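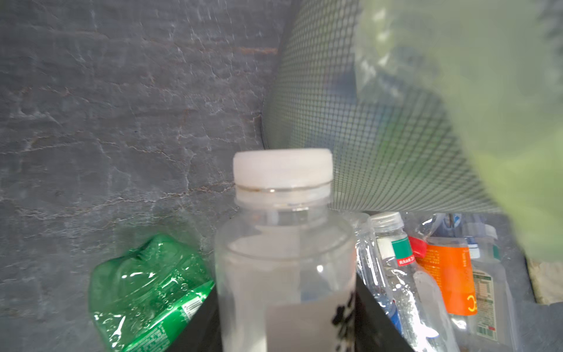 Call for Participants: Review of Introductory Chemistry Unit Materials

Hirvonen is recruiting chemistry teachers to test a new set of classroom materials on mixtures, solutions and separation methods. The set is published under the working title Ivex and covers one unit at the first-year high school level.

What participants do

Teach the unit once with at least one class. Each lesson has a slide deck, a student worksheet and a lab sheet. After each lab, complete a feedback form covering timing, clarity of the steps and student errors in calculation. Return the forms through the Skodgate portal.

Time and payment

Reading and preparation take up to 60 hours in total, including one online briefing. Participants receive $2000, paid in two equal parts: after the briefing and after the last form is received. Schools may claim a further $200 for filter paper, salts and glassware.

Requirements

Current license to teach high school chemistry
Access to a lab with running water and a balance reading to 0.01 g
Written approval from the school

Not required: experience in curriculum writing.

How to apply

Send a one-page resume and the course outline you now use to the Stokedham office, quoting reference 1788. Applications close 27 May 2020. Incomplete applications will not be reviewed.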